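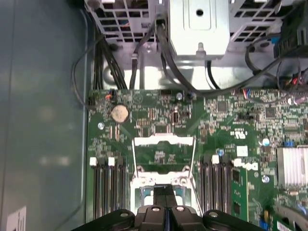 Tower case with the side open, motherboard in place. Cables come down from the drive bracket area toward the upper edge of the board.

Tower refurbishment: cable routing and board checks

Plestlow has revised its work instructions for desktop towers at the Brorncombe workshop. The new version covers every tower that comes in for inspection with its motherboard still mounted, and it replaces the two-page sheet in use since June. Most of the changes concern the order of work around the processor socket and the handling of front panel wiring.

The workshop took in 1424 towers under the current intake contract. Of these, 300 were returned to the bench at least once after first inspection. The largest single group of returns, 100 units, was traced to front panel leads that had been put back on the wrong pins or left partly seated. Socket damage was a smaller group but cost more per unit, as a bent contact usually means the board is written off.

Under the revised instructions, the case is laid flat with the board facing up before anything is unplugged. Disconnect the power supply from the wall and hold the power button for five seconds. Clip the ground strap to bare metal on the chassis. Painted panels do not give a reliable contact, and several benches had been clipping to them.

Cables are now dealt with before the socket. Any lead that crosses the board is moved to the side of the case and held with a reusable tie. Leads that run down from the drive area may stay connected if they can be moved clear without strain at the connector. Thin wires along the edge of the board should be left in their channel unless they are damaged.

Small front panel wires are photographed and tagged before removal. Wire color must not be used as the only guide to position. The same pair of colors turns up on power switch, reset and indicator leads depending on the case maker, and some makers changed the order within one model. The pin position printed on the board or given in the board manual is the reference. Where neither is legible, the unit goes to the second bench.

Socket inspection follows, with the light at a low angle. Look along the rows of contacts in both directions. A contact that is out of line shows as a break in the reflected pattern. Do not blow into the socket by mouth or use a brush on exposed contacts. Where a socket is to be left without a processor for more than one shift, fit a cover from the Ruchti tray at the end of the bench. Covers are sorted by socket type and should go back in the same compartment.

Drive cages and mesh panels are cleaned last, and only with the board covered. Dust held in the mesh tends to fall onto the board when the case is turned upright. Vacuum from the outside face first, then from the inside with the soft nozzle. Screws found loose in the floor of the case are logged, even when the source is obvious.

Reassembly is in reverse order, with one addition. After the last connector is seated, each cable is given a light pull of a few millimeters of travel. Connectors with a latch should hold. Those without a latch should resist evenly on both sides.

The Prornau parts list has been updated to match. Reusable ties are now supplied in packs of 1000 and can be drawn from stores without a job number. Covers still need one. The old sheet should be removed from bench folders by the date of this issue, 2/26/23. Corrections to the new text can be written on the copy at the parts counter and will be included in the next revision.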